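Über uns

Drestarska Außenwirtschaftsberatung
Zollabwicklung, Exportkontrolle und Förderberatung für kleine und mittlere Unternehmen

Drestarska unterstützt Hersteller und Händler mit Sitz in Deutschland bei der Vorbereitung und Abwicklung von Ausfuhren in Drittländer. Der Schwerpunkt liegt auf Betrieben, die keine eigene Zollabteilung unterhalten und deren Exportgeschäft von einzelnen Mitarbeitern in Vertrieb oder Versand miterledigt wird. Derzeit betreuen wir 155 Unternehmen im Rahmen laufender Verträge, überwiegend aus Maschinenbau, Medizintechnik, Textilwirtschaft und Lebensmittelverarbeitung.

Tätigkeitsbereiche

Zolltarifliche Einreihung. Wir ermitteln für Fertigwaren, Baugruppen und Ersatzteile die zutreffende Warennummer und dokumentieren die Begründung nach den Allgemeinen Vorschriften. Bei strittigen Positionen bereiten wir den Antrag auf eine verbindliche Zolltarifauskunft vor. Änderungen der Nomenklatur zum Jahreswechsel werden in den Stammdaten der Vertragskunden bis spätestens März nachgezogen.

Warenursprung und Präferenzen. Geprüft werden Lieferantenerklärungen, Vormaterialkalkulationen und die Voraussetzungen für den präferenziellen Ursprung nach dem jeweiligen Abkommen. Auf Wunsch übernehmen wir die Anforderung und Überwachung von Langzeit-Lieferantenerklärungen.

Exportkontrolle. Dazu gehören der Abgleich mit der Ausfuhrliste und dem Anhang I der Dual-Use-Verordnung, die Prüfung von Endverwendung und Empfänger sowie die Vorbereitung von Anträgen beim zuständigen Bundesamt. Die Verantwortung des Ausfuhrverantwortlichen im Unternehmen bleibt davon unberührt.

Fördermittel. Wir prüfen, ob für Messebeteiligungen, Markterkundungsreisen oder Zertifizierungen im Zielland Programme des Bundes oder der Länder in Betracht kommen, und stellen die Antragsunterlagen zusammen. Eine Zusage über Bewilligung oder Höhe einer Zuwendung können wir nicht geben.

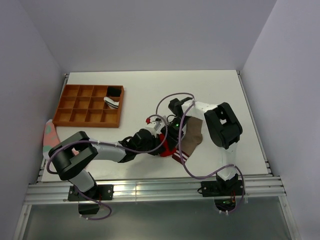 Für die Stammdatenpflege setzen wir die Eigenentwicklung Huvside ein. Das System führt Artikelnummer, Warennummer, Ursprungsland, Exportkontrollkennzeichen und Gültigkeit der Nachweise in einem Datensatz zusammen. Die Übergabe an das Warenwirtschaftssystem des Kunden erfolgt als CSV- oder XML-Datei. Bestände bis 1.000 Artikel werden im Grundvertrag geführt, größere Bestände nach Aufwand. Der umfangreichste zurzeit gepflegte Einzelkatalog für Ersatzteile umfasst 1.054 Positionen.

Entwicklung des Unternehmens

Drestarska ging aus einem Schreibbüro für Ausfuhrpapiere hervor, das vor allem Ursprungszeugnisse, Handelsrechnungen und Carnets für Betriebe der näheren Umgebung ausfertigte. Mit der Umstellung auf die elektronische Ausfuhranmeldung kam die Anmeldung im ATLAS-Verfahren hinzu, später die Beratung zu Bewilligungen und vereinfachten Verfahren. Durch die Übernahme der Annan Zollservice GmbH wurde der Bereich Präferenzrecht erweitert. Die Bezeichnung Annan wird für die Schulungsangebote weitergeführt.

Schulungen

Unter dem Namen Annan finden Grundlagen- und Aufbaukurse zu Einreihung, Ursprungsrecht, Lieferbedingungen und Exportkontrolle statt. Inhouse-Termine sind ab vier Teilnehmern möglich. Im vergangenen Jahr wurden rund 100 Schulungstage durchgeführt. Die Unterlagen werden bei Rechtsänderungen überarbeitet und den Teilnehmern der letzten beiden Kursjahrgänge ohne Berechnung zugesandt.

Zusammenarbeit

Transport und Verpackung gehören nicht zu unserem Leistungsumfang. Für Sammelgut und Seefracht arbeiten wir regelmäßig mit der Spedition Batine zusammen, Kunden können jedoch jeden anderen Dienstleister beauftragen. Provisionen werden weder gezahlt noch angenommen.

Die Abrechnung erfolgt wahlweise nach Vorgang oder als Monatspauschale. Erstgespräche bis zu einer Stunde sind kostenfrei. Für die Vorbereitung bitten wir um eine Artikelliste mit Warennummern, soweit vorhanden, sowie um Angaben zu den wichtigsten Zielländern und Lieferbedingungen.

Stand der Angaben: 8. Januar 2019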